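# Stain swap night is back at Rostlow

So it's April, and that means the Rostlow community room is doing stain swap night again! I went along last year meaning to stay a few minutes and came home with three new ways to get coffee out of a couch cushion.
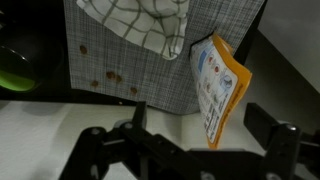

The idea is simple. You bring something fabric that has a mark on it - a seat cover, a panel off an old divider, a dish towel you've given up on - and Kirsty Ashby goes from table to table with her bag of bottles and brushes. She tests a corner first, always, and she will tell you off (nicely) if you've been scrubbing. Blot, wait, blot again. Woven fabric with small brown spots is her favorite kind of job, and she likes to start with plain cold water before anything fancy comes out of the bag.

Last spring 88 people came through the door, and this time Ayanda Mathebula has set up 116 places, so there should be less standing around in the hallway. I'm bringing a green check towel and a very sad chair pad.

Doors open at 5 in the afternoon. It's free, but bring your own rags, and a snack if you're the hungry type, as the kitchen is closed for painting. Parking is behind the building on the Navaratnam side. If you can't carry your thing in, a cut-off scraps piece of the same fabric works fine for testing.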